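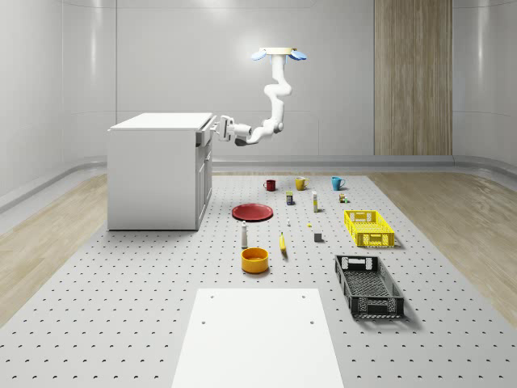
Hodska College
Interior Design and Joinery, Year One
Unit 4: Planning Fitted Storage
Handout for the December assessment

Purpose of the unit

Students are introduced to the planning of storage in kitchens, utility rooms and small workplaces. By the end of the unit each student should be able to measure a room, choose suitable cabinet sizes and present a dimensioned plan with a short written account of the choices made.

Free-standing and fitted units

A fitted run uses the wall for support and hides its back and, in most cases, one or both ends. A free-standing unit is seen from several sides. Its end panels must therefore be finished to the same standard as its front, and it may carry drawers on an end face where this suits the way people move through the room.

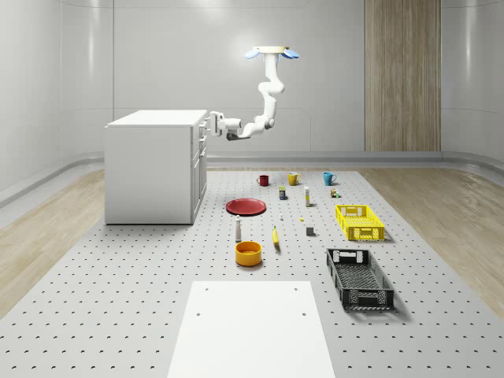 Figure 1. White cabinet with a flat top; drawers and doors on the end face.

Clearances

For the coursework, a passage between two facing runs is to be no less than 1035 mm wide. Where a drawer opens into a passage, students must show it on the plan in its fully open position, using a dashed line. Doors should be drawn open at 90 degrees. Drawers up to 400 mm deep may be placed beside an inside corner only if a filler strip is shown.

Drawers and doors

Items in daily use belong between knee and shoulder height. Drawers give better access to low storage than shelves behind a door, but cost more to make. The Ogundipe workbook, section 4, sets out the method for dividing a front into drawers of unequal height. Students should complete the first exercise before the workshop session.

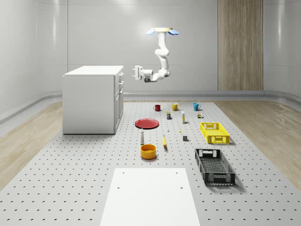 Figure 2. Column of drawers with small handles.

Submission

Plans are to be drawn in ink or printed, with all dimensions in millimetres. The brief for the Nakus flat is available from the unit office. Work received without a dimensioned elevation will be returned unmarked.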